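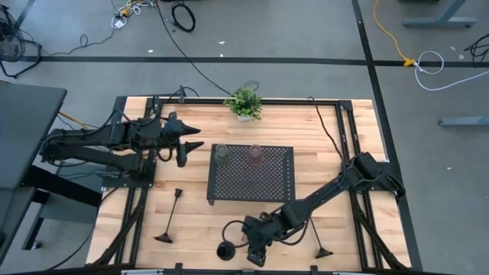

Staniforth replied that the appraiser was right to leave the guest unit out of the main number, and that square footage only counts toward gross living area if you can reach it from the house without going outside.

Onodness wrote:
Then what was the point of permitting it? It has a kitchen, a full bath, its own water heater and its own electrical panel. Heated and cooled year round. The report puts it on a separate line at 40 percent of the per-foot rate used for the house.

Staniforth wrote:
A separate line is correct. Detached finished space gets its own adjustment based on what comparable sales support. Permits keep it from being valued at zero. They don't move it into GLA. What did the comps look like?

Onodness wrote:
Three sales. One has a detached unit, smaller than mine. The other two have garages only. The one with the unit is 7 months old and on the other side of the highway, different school district.

Zesis wrote:
I disagree with Staniforth on part of this. The placement is fine but the rate isn't supported. One paired sale from another district is thin. In my county a permitted unit with a separate meter sells much closer to the main house rate, and the rental income is a big part of that. Did the appraiser include a rent schedule?

Onodness wrote:
No rent schedule. No separate meter either, it has a subpanel fed from the house. I wrote "panel" above and should have been clearer.

Staniforth wrote:
That matters. A subpanel is not a separate service. Zesis, your county is not this one. If buyers there pay for rental potential, fine, but the adjustment has to come from this market.

Zesis wrote:
Agreed it has to come from this market. My point is that one sale doesn't establish it in either direction. 40 percent might be right. The report doesn't show how they got it.

Ondon wrote:
Went through this on a refinance in May. Ask the lender for a reconsideration of value. Send it through the loan officer, not to the appraiser. Include:

closed sales only, no active listings
address, closing date and price for each
size of the detached unit, from county records if they have it
final permit sign-off for yours

Mine came back with the unit line raised and the total still under contract price.

Onodness wrote:
How far out did you go for sales?

Ondon wrote:
Same zip code plus the next one north. Two of mine were rejected because the lots were over an acre.

Staniforth wrote:
Check lot size first. Also check that the measured area is right. I have seen an exterior dimension entered wrong and 33 square feet disappear.

Onodness wrote:
Measured it tonight. The sketch matches my plans. I found two closed sales with permitted units, one of them in my subdivision. Sending both to the loan officer Monday morning.

Zesis wrote:
Post the revised line when you get it. I'd still ask for the rent schedule.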